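Oil or hardwax for a butcher block desk top?
Asked by Josefina Ledesma in Furniture & Finishing

Hi all! I just picked up a raw butcher block top from the Wirnusar reuse yard and I am so happy with it. It's going to be my sewing desk, so no food, but plenty of coffee cups, pins, chalk and a hot iron nearby. It has some old pencil marks and one dark ring on it. Should I go with plain mineral oil or a hardwax oil? And do I have to do the underside too? I have a small sander and one free weekend in April.

3 answers

Hardwax for a desk. Mineral oil never dries and you'll get it on your fabric.

Sorted by most helpful

Benedikt Hamann
Oh, you're going to love this project! I've done a few of these now and it's still my favorite kind of Friday night. Agree on the hardwax. Sand with 100 grit first, always along the strips, until the pencil is gone, then go finer. The dark ring might be iron stain, in which case sanding alone may not get it and you'll want oxalic acid from the hardware store (gloves, goggles, rinse well, let it dry overnight).
Wipe the top with a damp rag between grits – the grain stands up and you knock it back down with the next pass. Then a very thin coat of oil, wait 15 minutes, and rub off everything that will come off. People leave too much on and it stays gummy for days. Second coat the next day. I used the Muturard stuff last time and the Görtz one before that, and I couldn't tell them apart once they cured.
Yes, do the underside! One coat is plenty. If you only seal the top it can cup on you. And lay your oily rags out flat outside to dry, don't ball them up in the trash, they can catch fire on their own.

itmont_attic
I just used leftover floor varnish on mine and it's fine after 8 years. Bit shiny. Iron left a white mark though.

Benedikt Hamann
Josefina asked in a comment whether she should stain it. 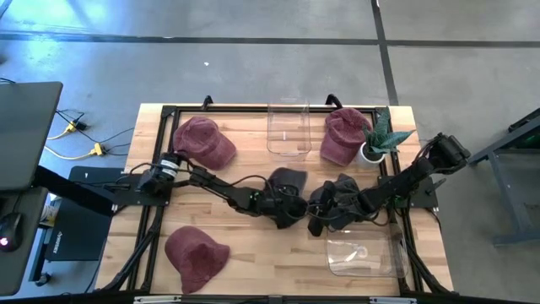

Stain is the one step I'd skip on butcher block. The strips soak it up differently and you can end up with blotches, and you lose the best part of the wood. Look at the tabletop in the photo, with the tan and brown strips all staggered – that mix is so nice against a gray concrete floor, and a stain would only muddy it. If you do want it darker, try it on the underside first, a patch 5 inches wide or so, and look at it in daylight the next morning before you decide. Please post yours when it's finished!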